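Bench rules for a two-arm setup, or how to keep your cups upright

Last updated 14 March 2021

I keep getting the same emails about table-top arms, so I've put my house rules in one spot. These come from my own workshop and from a lot of back and forth with Emese Sipos, who is far stricter than I am and usually right. If your club or your employer has a written safety procedure, follow that one first and treat mine as extras!

Start with the table. I like a white top with a matte finish, pushed against a plain wall, and nothing on it that isn't part of the job. No coffee, no screwdrivers, no phone. If you want a pen to take notes, keep it on a different table (I've lost two good ones to a gripper that thought they were fair game).

Next, mark your table. A little strip of blue tape near each end of the back edge is plenty. Painter's tape peels off clean, and when somebody bumps the table you can see whether it has moved. Check the marks before every session and again after lunch. Replace the tape when the corners start to curl.

Cups are my favorite practice targets – cheap, light, and if one goes flying it only makes a noise. Buy them all the same size and in colors you can call out across the room. "Can to green" is a lot quicker than "can to the middle one, no, my middle." Set them in a row parallel to the back edge with a gap between each one, and give the can a straight path in.

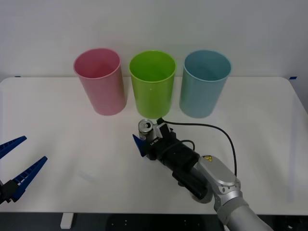 Use empty cans, always. Rinse them, let them dry upside down overnight, and check the rim for sharp spots with a gloved finger. I did one January session with a full can of soda and spent the evening cleaning a keyboard that wasn't even on the same table. If you need weight, put in a spoonful of dry rice and tape over the opening.

Now the part people skip, which is the cables. Any cable going to a sensor up on the gripper needs enough slack for the wrist to turn all the way both directions, and not so much that it can hook a cup on the way past. Move the wrist slowly to both ends of its travel and watch the loop the whole time. Mircea Sima uses soft hook-and-loop ties for this and I've copied him. Zip ties are fine until you need to change something, and then you're in there with cutters next to a cable you can't replace till next week.

Leave the warning labels where they are, too. I know they look fussy on a nice piece of metal. If one gets scuffed, order a new one and stick it in the same place.

With two arms you need a traffic rule. Mine is that one arm works and the other one waits, open and empty, well off to its own side. Only when the first arm has let go and backed out does the second one get to come in. You can get fancier later on, but do 38 clean runs this way before you try having both of them over the cups together. Write the runs down in a notebook. A run where you had to nudge a cup with your hand doesn't count, sorry.
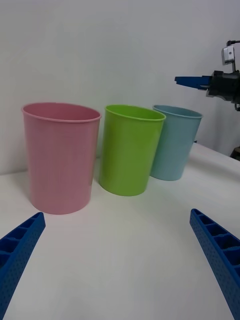 Go in low and slow, with the fingers open wider than you think you need. Check the view from the wrist as well as the view from the side, as a cup in front can hide a good bit of the one behind it and you may be lining up on the wrong rim. When I can't tell which cup I'm looking at, I stop and back out the way I came.

Hands stay off the table whenever the power is on. Stop button first, then wait 5 seconds, then reach. Say "hands in" out loud, even if you're alone (my cat has gotten used to it). Whoever is at the stop button doesn't do anything else, and that includes answering texts.

At the end, park both arms, power down, stack the cups and wipe the fingers with a barely damp cloth. Ribbed fingers collect grit between the ribs, and an old soft toothbrush gets it out nicely. Skip the solvents unless the maker says they're okay for that plastic.

I'll add a section on floor markings once I've finished redoing mine.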